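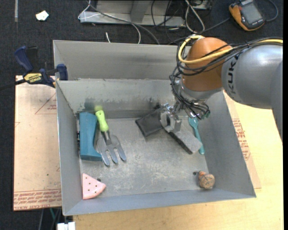

Page 2 of 4

Do we really need a written rule for cable dressing on a bin-picking cell?

Our safety lead at Vorkcombe wants every cable on the arm tied down and signed off before each run of 200 picks. The arm is a KUKA, with thin black wires bunched at the wrist right above the gripper. I'm not convinced the paperwork does anything. Has anyone seen it pay off?
Posted 15 December 2024

Answer 1 (57 votes)
The sign-off, no. The tying down, yes. We kept a sheet at Elesberg for 400 runs and people ticked it without looking up. What I'd want written down is how much slack the wrist needs at full twist, and who checks it after a tool change. Hanging loops next to blocky fingers would bother me far more than a missing signature. I'd look at that clamp on the rim too. Is it in your risk assessment?

Answer 2 (3 votes)
just use more zip ties

Answer 3 (11 votes)
Zip ties pulled tight are how you break a cable. Arnano sell a sleeve, fine but dear. And ask your safety lead which clause asks for a check before every run. Ours couldn't find one in November.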